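Succession Planning in Mid-Sized Firms: Notes from the Spring Review

The board of Damgaard has asked its senior managers to set out, in writing, how each of their posts would be filled in the event of a sudden departure. I have advised the company on governance matters for several years and was invited to comment on the responses.

Damgaard employs 327 people, most of them at its Villevholm site. The chief executive, Begoña Villanueva, joined when the firm was far smaller, and many of its reporting lines still reflect that period. Of the 16 senior posts under review, several had no deputy with authority to sign contracts.

Ms. Villanueva has proposed that every department head name an interim replacement by the end of May. Nhi Quách, who leads operations, has asked that the persons named be given real duties before they are needed, including attendance at budget meetings. I support that request. A deputy who has never seen the accounts cannot be expected to defend them. 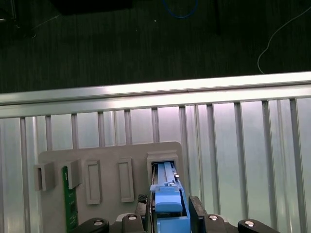 Who should approve the final list of interim replacements?

The full board should approve it, on the recommendation of the chief executive, and should look at it again each year. The chief executive's own replacement is a matter for the chair.

Comments on the draft policy may be sent to me through the contact page until the end of the month.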